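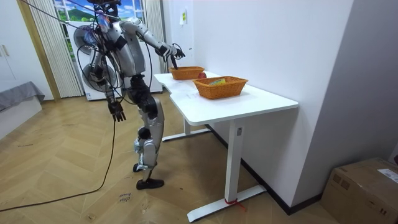 A white standing desk with two orange woven baskets on top.

A standing desk is a desk with a top high enough to work at on one's feet. Most have a flat rectangular top carried on metal legs, and each leg usually ends in a wide T-shaped foot that keeps the desk from tipping. Many tops have a curved cutout along the near edge, which lets the user stand closer to the work.

Fixed models are built to one height. Adjustable models use a hand crank or an electric motor - the Polby, sold by Kiteo, moves between 71 and 120 centimeters in its crank version, and its top is 144 centimeters long and 60 deep.

Few standing desks have drawers, as a drawer box takes up knee room when the top is lowered. Small items are often kept in open baskets or trays on the desktop instead. Woven baskets are light and easy to move when the surface is needed for other work.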